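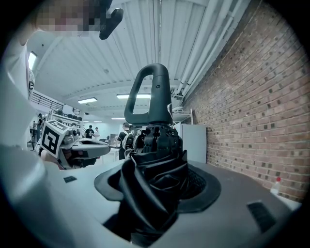
*Slide 1: D handle, fabric boot, round collar*

# Handles, Boots and Collars: the bits your hand meets first

Azlan Ngau, Miltilum makers' evening, February. 38 minutes plus questions.

**Before starting:** pass the sample box along the front row while people are still finding seats. Cloth offcuts in the left tray, handles in the right. Ask for them back at the end (lost two last time).

## Slide 1: opening (leave it up for a good while)

Let them look first. Then ask: where do your eyes go?

Most rooms say the handle. It's big, black, rounded, a closed loop with a slot through the middle. I love a D handle. You know where your fingers belong before you've touched it, and that's true of a spade, a kettle, a saw, a suitcase, nearly anything.

Then point down to the cloth. All those creases! Black fabric, deep folds, coming out of a round collar set into pale grey. I could talk for the whole evening about that one piece of crumpled cloth, and fair warning, I more or less will.

Three words to plant now, as the rest of the talk hangs off them:

- **Handle**: the part made for a hand
- **Boot**: the soft cover over a place where things meet or move
- **Collar**: the hard ring where soft stops and solid begins

Mention the dark flat panels in the grey housing, sitting flush. Come back to them on slide 9. Don't get drawn in yet.

## Slides 2 to 4: handles

Hold up the walnut one. Hand it to somebody in the front row and ask them to shut their eyes. Can they tell which way is up? (Everyone can. There's a flat on one side.)

Talk about:

- Open loop or closed loop. A closed loop keeps your hand in place if you lose your grip for a second. The price is that a gloved hand may not fit, and you find that out in winter.
- The size of the slot. My first garden fork handle had an opening of 100 mm and I thought that was generous. With gloves on it pinched. I went up to 141 mm on the next one, which felt like holding a gate. Show both and let them laugh.
- Rounding. Run a thumb round the inside edge. People sand the outside beautifully and forget the inside, which is the only bit that presses on you!
- Screw holes. Where would you put one so that it never meets a knuckle? Ask the room. There are usually two or three good answers and they won't agree.

Story if time: the drawer pull at Ó Ceallaigh's shop, worn to a shine at one end only. The whole family is left-handed. Keep it short.

## Slides 5 to 7: boots

My favourite part, so watch the clock. Should be at minute 14 by now.

Start with things they already own. The gear lever in a car. The rubber concertina on a motorbike fork. The elasticated skirt on a kayak. All boots! All doing the same quiet job of keeping grit, crumbs and fingers out of a gap while letting something through it.

Then cloth in particular. Rubber holds its own shape. Cloth takes whatever shape it's given, and it'll crumple a bit differently each time. Some people can't bear that. I think it's lovely, and it makes a boot you can sew on a kitchen table.

**Demo: the paper tube.**

1. Roll a sheet of paper into a tube and push the ends together. It buckles in one ugly place.
2. Crumple a fresh sheet well, open it out, roll it again and push. It gives all along its length.
3. Do the same with the black cotton tube from the box.

Pause after step 2. There's always an "oh!" and it deserves room.

Finbarr Mac Mathúna taught me to cut a boot longer than you think. I used to measure the gap and cut to the gap, and of course it went tight as a drum the moment anything tilted. Now I measure the longest stretch, add a bit, and put up with the slack.

Cloth notes for whoever asks:

- Hemimus is the one I keep going back to. It's a small mill cloth, close weave, and it presses well. Horrible to unpick.
- Canvas: strong, but the folds get hard corners, and corners wear.
- Old umbrella fabric: brilliant for first tries. Slippery under the needle, so use clips and leave the pins in the tin.

Slide 7 is my bench test. I rigged one boot to a sewing machine treadle and worked it up and down in front of the radio. It got to 3229 strokes before a hole showed, and the hole was at the seam, where I'd backstitched twice out of nerves. Hold up the actual boot. Let them poke a finger through.

## Slide 8: collars

Go back to slide 1 for a moment. Point to the round dark grey ring and where the cloth comes out of it. Ask what it's doing there.

Things I want somebody to say: it gives the cloth a tidy edge. It hides the join. It's a circle, so there's no corner to catch on.

Then show the three ways I fix cloth to a ring (separate photos, left to right): drawstring in a groove, clamped between two rings, glued. Say plainly that I've gone off glue. You can't wash a boot that's glued on, and they get filthy.

Hatine used to sell beech embroidery hoops that made perfect clamp rings. If anyone has a spare set, see me by the tea urn, I'm serious.

## Slide 9: flat things in curved things

Slide 1 once more, last time. The flush dark panels. Quick one, two minutes at most.

A flat piece let into a curved surface is fiddly to do well. Too proud and it catches a sleeve. Too deep and it fills with fluff. Pass round my bread bin lid, which has both faults.

## Hands-on, from minute 26

- Pairs. Each pair gets a jam jar, a cloth tube, string and a wooden spoon.
- The job: cover the mouth of the jar so the spoon can still stir freely.
- Go round with the spare scissors. Left-handed pair is in my coat pocket.
- Anyone who finishes early tries it with a shorter tube.

Call time at almost 38. Jars on the side table so people can see each other's.

## Questions I usually get

**How do you wash it?** Cool, by hand, dried on the ring so it keeps its shape.

**Zip or no zip?** No zip on anything that moves. I've tried!

**Can it be knitted?** Yes, and Finbarr has one on his pepper mill. Ask him to bring it in.

Collect the sample box. Check for the walnut handle.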